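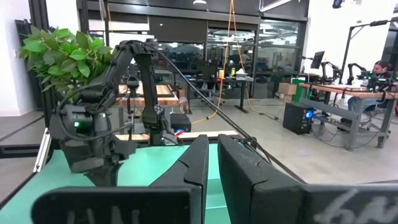 Who can use the workroom at Murgate?
Every tenant of the building can use it, and guests of a tenant can use it when the tenant is present. You write your name on the sheet beside the door, or you send a message to Gladys Ogola one day before.

The workroom, with the green table
Teal-green top, light wooden board across the far side. The workbench with the wooden top stands farther back, and after it comes the glass partition to the desks.

About this page

We opened the gallery on June 28, 2025. Before this, the site had only the floor plan, and many visitors told us that they could not imagine the room from it. I agree with them. The floor plan is correct, but it shows a table as a rectangle and a plant as nothing.

The gallery is kept by Peninah Shemweta. I write the words, and I ask for your patience with them, as English is my third language.

About the table

The color was a long discussion. Nassoro Muriithi wanted gray, because gray was in the catalog and it would come faster. Sang Văn wanted a green which is near to blue, and he brought a sample and left it on the kitchen counter until everybody was used to it. Small parts are easy to find on this color – black screws, silver screws, and also the white plastic clips which were always lost before. The surface is cleaned with a damp cloth and a little soap. Please do not use the strong cleaner from the kitchen, it leaves a pale mark.

The silver aluminum rail at the side of the table belongs to its frame. You may fix a clamp there, if you put a piece of cloth under it first.

About the plant

The plant with the big glossy leaves came with us from the old office at Skerkier. It made the trip in Nassoro's car with the window open, and it lost many leaves in the first winter. Now it is doing well. Water it only when the soil is dry to the depth of a finger. If you are not sure, leave it, and ask Gladys.

About the bench and the cables

The workbench can be used without a reservation for jobs under 30 minutes. For anything longer, please write it on the sheet. The computer below the bench stays there, and we ask you not to put bags against it.

The orange cable comes down from the ceiling and this was my idea. In the previous room we had cables across the floor, and I fell over one of them in front of a client. Overhead is better. When you carry something tall, please look up and also look down, because the cable reaches low.

About the glass

Some new tenants worry that the partition will make them feel watched. My experience is different – after one week I did not notice it any more, and the light comes through to both rooms. Calls are better made in the corridor, as sound also goes through more than you would expect.

Practical things

The room opens for tenants at 10 in the morning. The key is at the Rashidi desk on the ground floor, and it must be returned there the same day. Lost keys cost 2000, taken from the deposit. For moving the heavy furniture please call extension 296 and wait for help.

In September the floor will be cleaned and the room will be closed while it dries. Guadalupe Ventura will put the exact days on the door.

Corrections to the captions can be sent to Peninah.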